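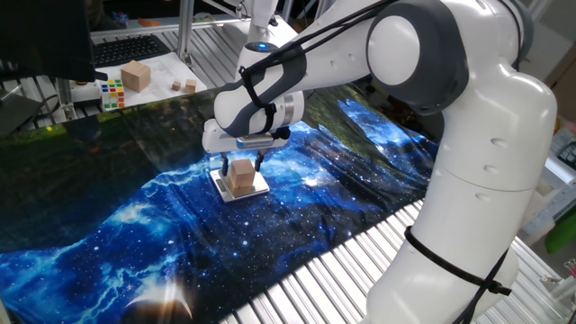
Printed cloth, blue nebula with white stars

From: M.
To: printed-cloth list
Subject: Re: Weight of cloth before and after washing, and dark colors

Dear Brendan, dear all,

Thank you for your long message, and excuse me for the slow reply. In December I have more orders for table cloths than in the rest of the winter, and I wanted to read my notebook before I write something wrong. I put my answers between your paragraphs, as we usually do on this list.

Brendan Mulligan wrote:

> I have a customer who wants a night sky for a big dining table, mostly
> navy, with stars. I was going to use the medium cotton from Emamik that I
> use for everything else. Then I read in the old posts that dark prints on
> it go gray at the folds. Is this still the case or has the cloth changed?

The cloth has changed, but the folds still go gray. I bought the new Emamik cotton in spring and printed one dark piece and one light piece from the same roll. On the light one I see nothing after many months. On the dark one there is a pale line where I folded it in the cupboard, and one more at the table edge, where people's arms are. The color is not lost from the whole cloth. It is only rubbed from the top of the threads, so the white core of the yarn shows.

You can do three things about it. The first is to roll the cloth on a tube. I use the cardboard tubes on which the cloth arrives, with old bed sheet around them, and I roll with the print outside. Everybody I know rolled with the print inside at the beginning, to protect it, and then the print side is pressed together and makes small creases. The second is to choose a finer weave. The third is to choose a design that forgives. A sky with clouds, gas and stars is much easier to live with than flat navy. Your eye takes a pale line for part of the drawing. If your customer did not decide yet, I would show her a nebula and a plain night sky next to each other and let her touch both.

> My second problem is weight. The supplier says one thing, my scale says
> another, and after the first wash I get a third number. I never know which
> one to write on the label for the customer. Does anybody weigh the cloth
> regularly, and how?

I weigh everything, so here I can be more useful.
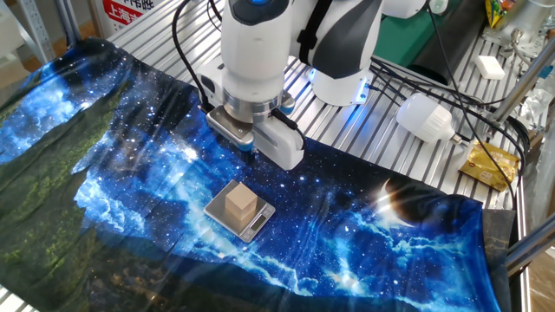
Silver digital kitchen scale with a small wooden cube on the platform

Any digital kitchen scale is good enough. Mine goes up to 3000 grams, and for a single table cloth that is plenty. For a roll it is of course too little, and for rolls I use the bathroom scale: I step on it alone, then with the roll in my arms. It is not elegant, but the difference is good enough to see if the supplier sent me the correct length.

Some habits which I learned with time:

Use the same small object to check the scale every time. A block of wood or a stone is fine, only keep it in a drawer so it does not take paint or oil. Write its weight on the first page of the notebook. Wood will change a little with the damp air, so if you are strict, take metal. I am not so strict.

Fold the cloth small, so that nothing hangs over and touches the table. This was my mistake for almost a year. When a corner lies on the table, the table carries a part of the cloth and you read too little. Brendan Corrigan told me on this list to put the cloth in a light bowl and press the tare button with the empty bowl. I do this now with everything bigger than a napkin.

Let the cloth rest in the room overnight before you weigh it. Cotton takes water from the air. My workroom is above a river and in autumn I get a higher number for the same piece than in summer. I do not try to correct for this, I only write "dry day" or "wet day" beside the number.

Put the scale on something hard. If it must stand on cloth, the cloth should be thin and pulled flat.

About the label: I write the weight after the first wash. The customer has the cloth after the wash, not before it. To take one piece from my notebook, a runner in the Emamik cotton was 481 grams before and a little less after. The difference is the finishing that the factory puts in to make the cloth stiff for the printer. The cloth also becomes shorter, so the weight for one square yard can go up when the weight of the whole piece goes down. I think this is why you have three numbers, Brendan. Your supplier gives weight for area, and you weigh the piece. They are different questions. Measure the length and width again after washing and divide, and I expect your third number will look more reasonable.

> How much do you allow for shrinking on the long side? I lost a hem this
> way last month and had to print the whole thing again at my own cost.

I am sorry about the hem. It happened to me with a wedding cloth and I still do not like to think of it.

I do not trust a general number. I cut a test square from every new roll, draw a smaller square inside it with a pencil, and wash it two times as a customer would wash it, in warm water and with ordinary soap. Then I iron it and measure the pencil square. The long side always shrinks more than the short side on my cotton. With linen from Ó Súilleabháin it was the opposite on one roll, and I have no explanation. Maybe the roll was dried in a different way. Write the roll number on the test square before washing, with a laundry pen. I keep all squares in a shoe box and they are very useful when a customer asks, after two years, for one more napkin in the same cloth.

Also please wash the cloth before printing if your printer permits it. Mine permits it only if I iron very well and the edge is straight. Many shops will refuse washed cloth completely.

> Last thing. Misix quoted me for steaming and fixing, Turnik quoted me for
> the same, and the prices are very far apart. Has somebody used both?

I used both. Turnik is the cheaper one for me, and they are careful with the edges. Their black is a bit brown. For flowers and fruit I never had a reason to complain. For a night sky I would pay Misix. Their dark blue is really dark blue, and the white of the stars stays clean, without the pink shadow which comes if the steaming is too long. They ask for a minimum of 10 meters in one order, so perhaps you can put your sky together with something else, or ask on this list if someone wants to share. I would join for a small piece if you send it after the holidays.

Ask both of them how they pack. I had one order that came folded in a flat bag with heavy tape over it, and the folds never left. It was dark green, and I had to sell it as a picnic cloth.

A small word about stars, as I made several of these now. Do not make them too small. On the screen a very fine star looks beautiful, but the thread of the cloth is thicker than the star, and half of them disappear. I make the smallest star at least as wide as two threads. And do not make the sky equal everywhere. Put the bright part of the design where the plates will not stand, so in the middle and a little toward one end. With plates on top, an equal sky looks like a pattern for pajamas. My sister said this to me and she was right.

For the far edges I leave the color a little different, more green or more violet. When the cloth hangs down at the side of the table it is in shadow, and pure navy becomes black there. With some green in it you still see it is a sky.

Stains: tomato is not a problem on the dark blue. Flour, candle wax and salt are. Tell the customer to shake the cloth outside first and only then use a damp sponge. If she wipes dry flour with a wet hand she will have paste in the weave, and on dark cloth it shows for a long time. For wax I use brown paper and an iron that is not too hot, from the back side. Please test the iron on the test square first – the print can become shiny, and this you cannot repair.

I have one question in return. Did anybody on the list try to sew a heavy lining under a printed cloth, so it does not slide on a polished table? I tried felt, and it was warm and quiet, but after washing the felt was smaller than the print and everything looked like a pillow. I think about only four ribbons at the corners, tied to the table legs. It would be less beautiful, I suppose, but it can be washed without fear.

The old thread on shrinking is message 769 in the archive, if somebody wants to read it. There is a table from Brendan Corrigan at the end of it. The column for wool is wrong, and he corrected it two messages later, so please read until there before you copy anything.

Brendan, write to me directly if you want a piece of the Emamik cotton for trying. I have the end of a roll, enough for a few squares, and it costs me only the stamp.

With kind regards,
M.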